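Notes from a month of folding clothes for a robot
Posted in August by Flor Nina
6 comments | 14 shares

I said I would write up how the clothing collection went, so this is that. I spent most of the month recording myself folding things with a hand-held gripper, and I have opinions now.

The setup first. Each of us on the Trunwood project gets a gripper with a camera on it. You hold it, you do the task with it, and the recording goes up to the shared drive at the end of the day. The model learns from what the camera saw and how the fingers moved. My target was 200 usable recordings. Velimir Vukadinović did kitchens, Ermira Kadrić did bathrooms and towels, and I got bedrooms, mostly because I own a lot of clothes.

The first week was bad. I was folding the way I fold when I'm in a hurry, which means I grab a shoulder, shake the thing out and fix it with my other hand. Lejla Delić, who checks the uploads, sent most of it back. The shake is too fast to follow, and the other hand isn't something the robot will have in a one-arm task. So I started over with slow pulls and one grip at a time. It feels silly for a day or so and then you stop noticing.

T-shirts are easy. They're flat, they stay where you put them, and if a sleeve goes wrong you can pinch it and drag it back. I could get through a pile before lunch. Jeans are also fine apart from the waistband, which is thick enough that you have to come at it from the side. Sweaters slide around but they forgive you.

Variety was the part I underestimated. Zdenka Begović runs the task list and she kept asking for different surfaces. I had done a whole batch on the same plain sheet, and the version they trained on it did well on plain sheets and poorly on anything else - it kept going for creases in the bedspread at her place. After that I changed the bedding between batches. I also stopped tidying the room first. A model that has only seen neat rooms is not much use in mine, and the desk by the window was a mess for the whole second half of the month.

Then there are the failures. We keep those too, as long as you recover. If you drop a hem, you go back and pick it up again and leave the whole thing in. I threw away my early ones before anyone told me this, and I'd like to have them back. The ones to delete are where you lose track of what you're doing and stop with the gripper hanging in the air.
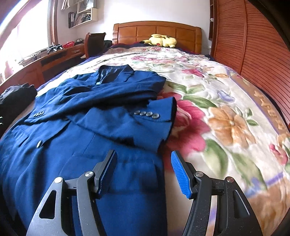 Jackets were the hardest item on my list and took more time than everything else combined. A shirt has one layer to worry about on each side, but a suit jacket has the lining, the lapels, the pocket flaps and a shape of its own that it keeps trying to go back to. I worked with the blue one laid out on the big floral blanket, collar toward the headboard and both sleeves brought over the front. The sleeves have four buttons on each cuff, and for a gripper those are a nuisance. If a finger closes on a button the cloth turns with it, so I learned to take hold of the sleeve higher up. The opposite problem is the bedding. That blanket is thick and plush, and when you reach for the edge of the jacket it's very easy to come up with a pinch of blanket as well. I kept a few of those, with the release and the second try.

I ended up with more than 70 jacket recordings that passed. Lejla wants a second person to do the same task, as my habits are all over the data. I always start with the same sleeve, for one thing. Ermira has agreed to take it on when she's done with towels.

Next month I'm on bed making, which I expect to dislike. If anyone has done fitted sheets with one of these, please leave a comment.

Last updated: August, 4 p.m.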